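**Sorting bricks by color: settle this for me**

**gravelpit40** – June 2023
I bought a tub of 700 used bricks at the Rutulport flea market and have decided to be an adult about it. Three open-front parts bins, one color per bin, all on the marble-look table against the loud terrazzo wall. Green, yellow, green. 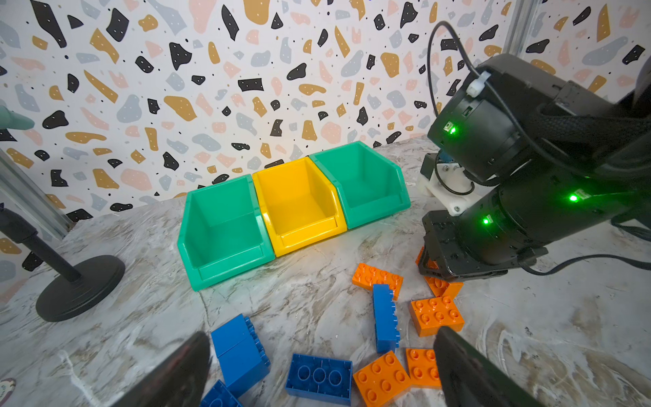
**mossy_hinge:** Sorting by color is how you end up digging through a heap of blue for one blue 2x4. Sort by shape. Everybody learns this the hard way and you could learn it for free.

**gravelpit40:** I have 4 shapes and a short temper. Color it is.

**tallow:** Are those the Losard bins? I had a set and the label slots wouldn't hold a label. Mine fell into the bricks and I found them in August.

**gravelpit40:** No idea, they came without a box. I'm skipping labels. If I can't tell what's in a bin with the front wide open, a label won't save me. Blue goes in the yellow bin, by the way.
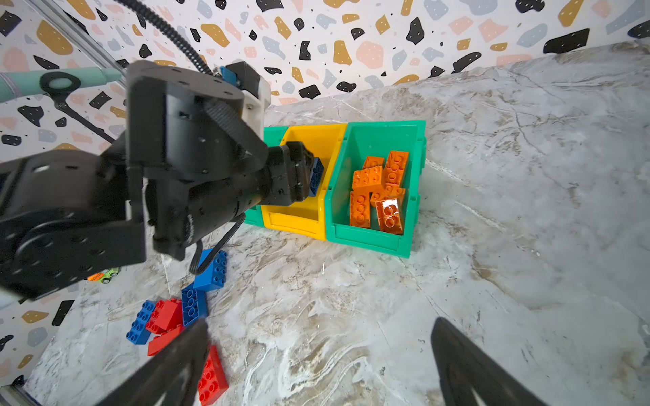
Orange gets the green one on the right. Before anyone writes in, yes, I know neither color matches. I don't own a blue bin, and Tuvbridge Hardware wants 8 bucks apiece for them plus shipping.

**mossy_hinge:** I was going to write in.

**dulcimer_dad:** Color first, shape later, when the pile annoys you enough. What's the left bin for? 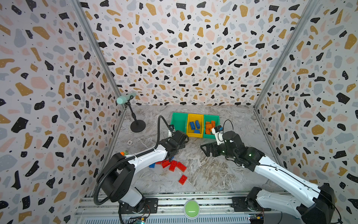
**gravelpit40:** Red, in theory. I do the colors one at a time and red always goes last, out of spite. So blue and orange have their piles, the left bin has nothing, and the reds are all over the marble with a blue one hiding at the edge of them. There's always one.

**tallow:** Red in green. You're a monster.

**gravelpit40:** Pawlak storage forum banned me for less.

**mossy_hinge:** Still say shape. Post again when you need one particular piece in a hurry.

**gravelpit40:** Fine, progress report – don't get excited.

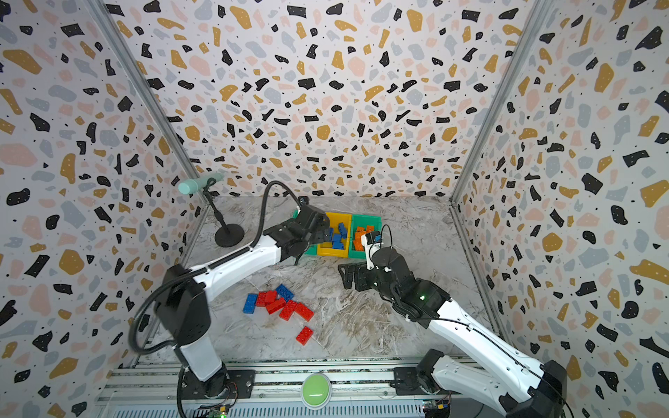 *Blue and orange binned, reds still out, two blues out with them.*

**dulcimer_dad:** Looks good to me. Wash the reds before they go in, flea market bricks are sticky.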